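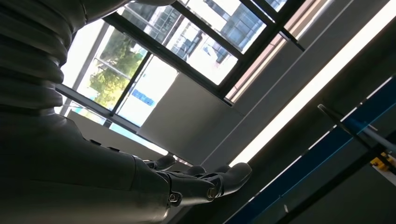 建築環境工学 第五回 昼光照明(側窓採光)

配布日:2020年6月16日

前回の補足
直射日光は変動が大きく、グレアの原因にもなるため、採光計算では光源から除外する。以下で昼光というときは、原則として天空光を指す。全天空照度は、周囲に障害物のない水平面が天空光のみから受ける照度とする。

1. 昼光率の定義
昼光率 D は、室内のある点の水平面照度 E と、同時刻の全天空照度 Es との比である。
D = E / Es × 100 [%]
天空の輝度分布が一定であれば、D は全天空照度の変動に依存しない。実際の晴天空では輝度分布が太陽位置によって変わり、同じ点の D も時刻により異なる。本講義の計算はすべて曇天空を仮定する。
D は直接昼光率と間接昼光率の和で表す。前者は窓を通して天空から直接届く成分、後者は室内面や屋外の地物で反射した後に届く成分である。室の奥では直接成分が急減し、間接成分の割合が高くなる。

2. 立体角投射率
窓面を一様な輝度の面光源とみなすと、直接昼光率は受照点に対する窓の立体角投射率に、ガラスの透過率、保守率、窓面積有効率を乗じて得る。保守率は汚れによる低下を見込む係数である。窓面積有効率は枠や桟を除いたガラス部分の比率で、サッシの見付け寸法に左右される。
同じ面積の窓であれば、高い位置にあるほど室奥の受照点に対する立体角投射率は大きくなる。窓下端が受照面より低い場合、その部分は水平面の直接成分に寄与しない。腰壁の高さを決める際は、机上面の高さと併せて検討すること。

3. 平均昼光率の略算
設計の初期段階では、次式により室全体の平均値を見積もる。
D = T・W・θ / {A(1 − R²)} [%]
T:保守率等を含む窓の総合透過率
W:ガラス面積 [m²]
θ:窓中心から見える天空の鉛直角 [度]
A:床、壁、天井、窓を含む室内全表面積 [m²]
R:室内面の面積加重平均反射率

計算例 Nuvmont棟 北側小室
条件:T = 0.6、W = 5 m²、A = 80 m²、R = 0.5
(a) 現状 θ = 59度
分子は 0.6 × 5 × 59 = 177、分母は 80 × 0.75 = 60
D = 2.95 %
(b) 対面に隣棟を増築した場合 θ = 27度
分子は 0.6 × 5 × 27 = 81、分母は同じ
D = 1.35 %
略算式では D は θ に比例する。室内の仕上げを明るくすれば分母が小さくなるが、(b) の低下分をすべて補うには R を相当に高くする必要がある。必要な R は各自で求めておくこと(課題1)。
この式が与えるのは平均値であり、分布の情報は含まれない。窓際と室奥の差が大きい室では、平均値が目標を満たしても奥の作業面で不足することがある。

4. 均斉度と窓の配置
側窓による片側採光では、窓から離れるにつれて照度が低下し、均斉度が悪くなる。改善の手段として、窓上端を上げる、二面に窓を設ける、ライトシェルフを用いる、天井面の反射率を上げる等がある。
ライトシェルフは上面で反射した光を天井へ導く部材である。曇天時には天空の一部を遮るため、窓際の照度は下がる。室奥の照度も設置前より増えるとは限らない。効果の評価は直射のある条件と曇天の条件を分けて行う。
壁面に対して斜めに取り付く窓では、隣接する壁への入射が偏る。壁面の輝度が高くなりすぎないか、視線方向ごとに確認する。

5. 測定上の注意
屋内と屋外の照度は同時に読む。照度計は使用前に二台を並べ、指示値の差を記録しておく。受光部に測定者の影を落とさないこと。人工照明はすべて消灯し、ブラインドの状態を野帳に記す。
屋外の測定点は屋上とし、天空が遮られない位置を選ぶ。確保できない場合は遮蔽の方位と仰角を記録する。

課題
1. 計算例 (b) において、D を (a) と同じ値にするために必要な R を求め、内装の仕上げとして実現可能か論じよ。
2. Cisumbridge実習室の平面図を用い、窓からの距離を変えた三点について立体角投射率を求めよ。
提出は次回講義の開始時とする。計算過程を省略しないこと。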